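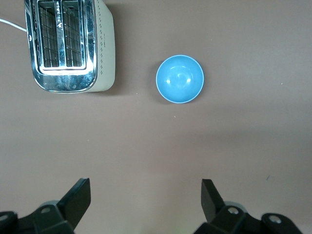
Toaster and blue bowl, from the wrist camera.

Betholm sells its Trumudard hand-teaching kit as something you can pick up over a cup of tea. I drank a good many. The kit is a pair of black fingers, a wrist camera and a grip handle you squeeze at your own end of the desk while the arm copies you, and for 900 pounds I expected the handle not to creak.

Teaching it is pleasant enough once you stop moving like a person. My first dozen goes at getting toast from slot to bowl were hopeless, mostly my fault - I kept looking at the real toaster when I should have been watching the screen. Meenakshi Bajpai, who had the kit before me, recorded 137 runs in March and kept 121. I kept rather fewer and would like it noted that she has smaller hands.

The camera is the best part. It sits low enough to show both fingertips, so you can judge the gap before you close it. Shiny chrome is another matter, and I ended up dimming the kitchen lights.

Grumbles: the manual covers saving a run in one line and changing the startup chime in four pages. The undo button is next to the delete button. The older Irnevum handle is heavier and uglier, and my wrist preferred it.

Four stars for the camera, two for the handle. Spare finger pads are extra.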